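**Grukholm releases Fidia 3, a planning and perception update for two-armed mobile robots**

KUSTUMAU, September - Grukholm today released version 3 of Fidia, its software for planning arm motion and testing perception in simulated homes. The update adds cluttered living spaces, a faster grasp planner and a new way to replay failed runs.

The release ships with 102 furnished rooms. Objects vary in size and shape, and walls carry pictures, screens and reflective panels that have caused false detections in earlier versions.

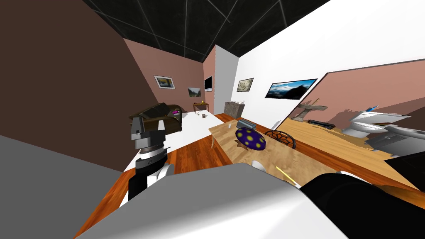 *A Fidia 3 living room with a spotted egg-shaped object on the table. Simulated view.*

The grasp planner was tested on 3776 pick attempts before release. It now checks both arms against furniture before either one moves, and a typical plan takes about 1000 milliseconds on a desktop computer.

Wrist views can be replayed alongside the planner log. Developers can stop at any step, including those where the gripper is open and only walls and floor are in view - a common cause of lost position estimates.

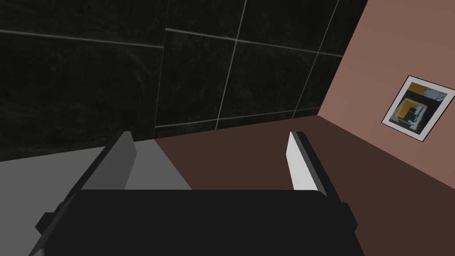

## Availability

Fidia 3 is available now to current license holders. The Jurčo scene editor is included and can open rooms made in Fidia 2. A single-seat license costs $1725 a year. Universities may apply for a reduced rate.

## About Grukholm

Grukholm makes simulation and control software for service robots. The company is based in Kustumau.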